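Lena (suturing robot)

Lena is a two-armed suturing robot built in a shared workshop in Tarkville by Chae-won Ham and other members of the Nulcombe build group. It drives a pair of surgical needle drivers under the control of a person at a homemade console, and it is used to practice closing cuts in tissue. It has never been meant for patients.

Construction

Work began in November with a single arm clamped to a drill press table. Each needle driver is turned by 4 small motors, one for each drive disk at the base of the instrument, and the motor packs went through a long string of redesigns before the cables stopped slipping. The finished control board, known as the Brøndum board after the street where the workshop stands, refreshes the motor positions 1480 times a second. Total spending on parts came to almost 3000 dollars, a wonderfully small sum for a machine this delicate!

Stitching

Lena closes an incision with interrupted sutures, meaning that every stitch is tied and trimmed separately.
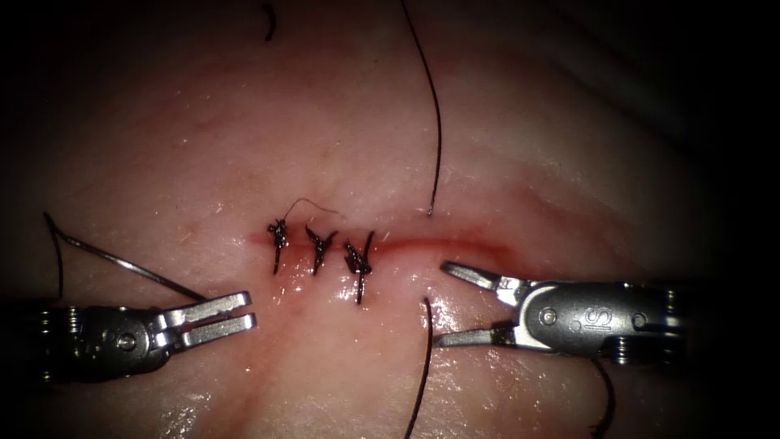

Tying is the hardest part by far. One driver has to wrap the thread around the jaws of the other, then both pull apart evenly so the knot lies flat. The console has no force feedback, so operators learn to judge tension by eye - a skill that takes weeks to pick up and is a real pleasure to watch once it clicks. Ham's early notes are full of snapped thread and knots that slid open overnight.

Cameras

The robot is run from video alone. A fixed camera covers the whole work area, and a small camera rides near the wrist for close work such as catching a loop or finding a short tail.
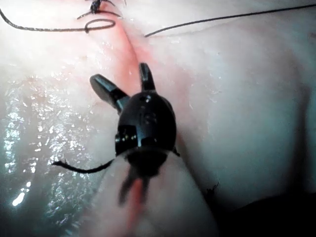
Close view of an instrument with its jaws open at the lower end of the seam. A tied knot and a loose loop of suture are at the top.

The close camera was added late and changed the project more than any other part. Its mount is a printed ring with 2 screws, and the drawings are kept in the workshop's shared folder along with the wiring chart. A foot pedal switches the console between the two views.

See also

Needle driver
Teleoperation
Interrupted suture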